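How to Care for a Speckled Nonstick Frying Pan

Posted by Khrystyna Sirko
September 26, 2018

A large nonstick pan can go for years if you wash it by hand and keep metal away from it. These steps work for any pan with a granite-style finish.
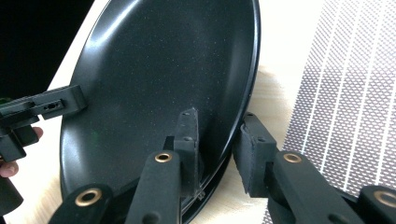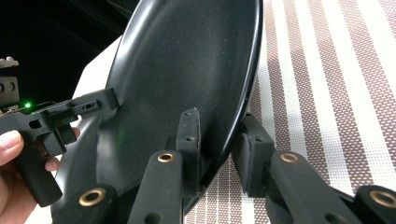
Let the pan cool before it goes in the sink. Cold water on a hot pan can warp the base, and a warped base heats unevenly. Wipe out the grease with a paper towel first. Then wash with dish soap and a soft sponge. On a dark coating with pale flecks like this one, small scratches are hard to spot, so tilt the pan toward a light and look along the shine. Go around the rim too. Grease collects there and turns sticky.

For stuck food:

1. Add 2 cups of warm water and 2 tablespoons of baking soda.
2. Simmer for around 3 minutes.
3. Turn off the heat and let it cool.
4. Pour out the water, wipe, rinse and dry.

Don't use cooking spray. It leaves a film that soap won't take off. A little oil on a paper towel is enough.

If you stack your pans, put a dish cloth between them. Hang the large one if you have a hook strong enough to hold it.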